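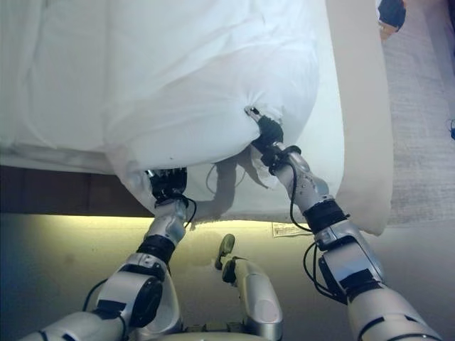
Two-handed corner grasp on a pillow, head camera view.

Labeling grasp states for the pillow task
Posted by Covadonga Escobar, 14/03/2022

These are the steps we use at Kitbridge to turn head-camera recordings of bed making into training data for the grasp-state model. You need the recordings, the joint logs and a copy of Fanlow, our labeling tool.

Step 1. Line up the video and the joint logs. Fanlow reads both clocks and suggests an offset. Check it against the first clear finger closure on each hand. If video and log differ by more than 5 frames, fix the offset by hand before you go on.

Step 2. Mark each hand separately. The states are open, touching, holding and slipping. Early on we used one label for both hands, and the model learned to treat a one-corner hold as a full grasp. Benito Olmedo split the labels in January and we relabeled everything.

Step 3. Use the cloth, then the fingers. With dark fingers on white fabric the closure is easy to see, but closed fingers alone do not mean a hold. Look for fabric gathered into a bundle or drawn to a point at the hand. If you see neither, label it touching.

Step 4. Watch for shadows. An arm can throw a gray patch on the pillow just below the hand, and the first version of the model read such patches as folds. Tick the shadow box for those frames – do not change the state label.

Step 5. Sample the frames. Take 30 from each recording, spread over all four states where they occur. Long holds otherwise swamp the set.

Step 6. Train. Start from the Dromar base weights and run 1000 steps with the image layers frozen. Then unfreeze them and train until the validation loss goes flat.

Step 7. Test on bedding the model has not seen. We keep 35 recordings out of training for this. Report each hand on its own line, plus a line for frames where both are right.

Slipping is still the weakest state. Most errors are slips called as holds, and Severino Robles is trying a short frame history as input to fix that. His branch is in the same repository under Iglesias. It needs the offsets from Step 1 saved to file, so export them before you switch.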